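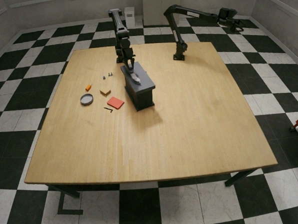 Who can apply to take part in the Olside sleep diary study?
Adults aged 18 or over who work rotating shifts and expect to stay on the same rota for the length of the study.

Call for participants - shift work and sleep timing

The Hurness Sleep Unit is recruiting 100 shift workers in the Olside area for a study of how rota changes affect sleep onset, sleep length and daytime alertness. Recruitment closes on 31 Oct 2018 or when all places are filled, whichever comes first.

What is involved
Participation lasts 3 months. Each participant will:
- complete a short written diary after each main sleep period
- wear a wrist activity monitor day and night, removing it only for bathing or swimming
- attend two appointments at the Hurness site, one at the start and one at the end
- supply a copy of the work rota for the study period

The diary takes a few minutes to fill in. Entries should be made within an hour of waking. Late entries are accepted but must be marked as late. Naps are recorded on a separate page.

Eligibility
You must work at least 2 different shift types in a normal month, one of which must include hours between midnight and 5 a.m. On-call work counts only if you are required to be on site.

You cannot take part if you have a diagnosed sleep disorder, use prescribed sleep medication, or have crossed more than two time zones in the month before enrollment. People who completed the pilot in August are not eligible for the main study.

Payment
Participants receive $100 at the first appointment and a further $100 on return of the monitor and diary. Travel within Olside is reimbursed on production of receipts. Payment for partial completion is set out in the consent form.

Data
Diaries and monitor records are stored under a study number. Employers are not told who has enrolled and receive no individual results. You may withdraw at any time without giving a reason.

How to apply
Write to Nnamdi Abubakar, study coordinator, Hurness Sleep Unit, Olside. State your age, occupation, usual shift pattern and a daytime telephone number. Do not send medical records - these are discussed at screening. Applicants who pass screening will be offered a choice of first appointment, including evenings.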